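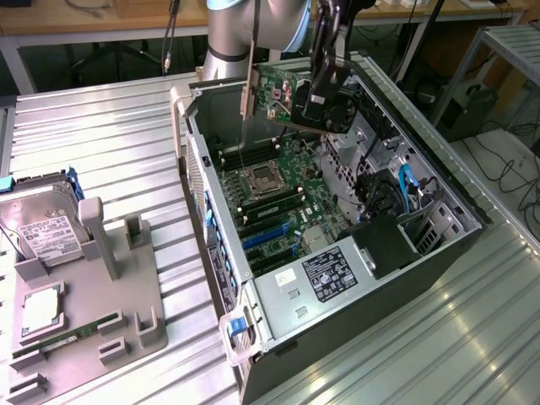 Harpreet Arsenault asked early on why the operators should not simply guide the arm by hand, as we had done in the Sulo trials. We kept both methods. In June we recorded 176 demonstrations by remote control and 48 by hand, all on opened desktop computers.

Figure 2. Computer case and parts fixture from the wrist view.

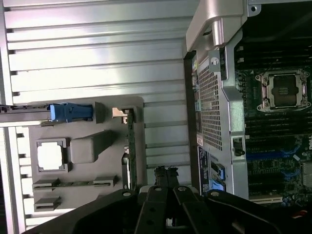 Remote operators relied on this view when lining up a card – too much, in Jaxon Poirier's opinion, and he would have hidden it for the first 11 runs.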